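Open day at Jement: is the simulator part worth staying for?

Posted by Grewal_K, May 6, 2025 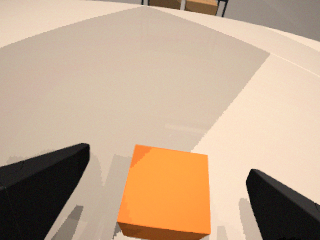
Simulator view, orange cube between the gripper fingers.

I'm signed up for the Jement open day in June with my son, who is 11. The flyer lists a talk, a simulator demo and a walk through the shop. Can visitors try the simulator or do you only watch? And is there parking?

Manaia Tuhiwai
I went to the last one. You watch first, then people take turns at the controls. The job is to pick up the cube. Each turn was 4 minutes and the line was long, with around 200 visitors that day. Put your name on the sheet at the front desk when you arrive, before the talk. My turn went badly because I closed the fingers too early. Kids were allowed if a parent stood with them. The shop walk is short and you can skip it.

netska121
Parking is behind the building, fills up early. Bus 192 stops across the street. Don't know about the simulator, I only went to the talk.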